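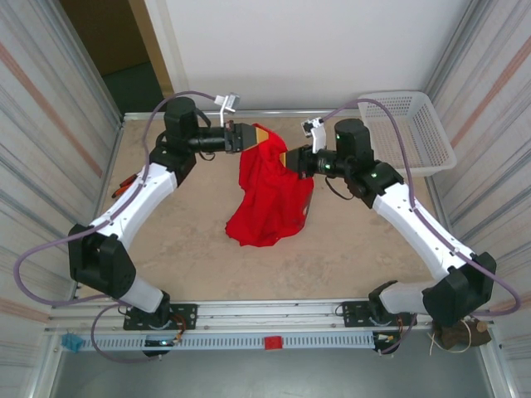

Red is the worst color to fold, according to Phong Từ, because every crease shows and everyone walking past has an opinion about it. We have heard this argument at least once a week since we opened, and we still take red.

About Kelen

Kelen is a folding service. You wash it, you dry it, and then you do what most people do, which is leave it on a chair until the chair is no longer available. We take over at the chair.

Khải Ông and Phong Từ started the business in August with two tables and a disagreement over thirds versus halves. The tables have been replaced. Our busiest week so far came to 2,695 pieces, most of them napkins from a wedding whose hosts had chosen a shape called the Nondero. We don't offer the Nondero anymore.

What we fold

Towels, napkins, tablecloths, T-shirts, pillowcases and plain cloths of any color. Fitted sheets too, at a price meant to make you think it over.

Everything starts the same way. Find two corners, lift, and let the rest hang until you can tell which side is which. It sounds like nothing, and it takes new people a good while to stop skipping it. After that the cloth goes flat, the edges get matched, and any argument about thirds is settled by the width of your shelf, so please measure the shelf.

Hems get more attention here than they do in most homes. A stitched hem is the one straight line a crumpled cloth has left, and we go looking for it first.
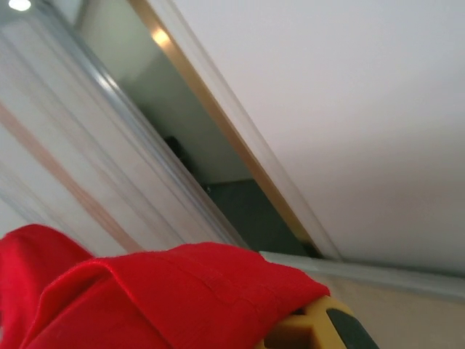
What we don't do

Ironing. Stain removal. Socks, after a long summer of socks. We also won't comment on the condition of your dish towels, though Phong may go quiet for a moment.

How to send us things

Drop your bag at the Flanagan Street counter, dry and with your name on it. We're open 7 to 2 on weekdays, and folded orders go back on the same shelf where you left them - look for your name, and carry the stack level. We can refold it if you don't, but Khải will want to know what happened.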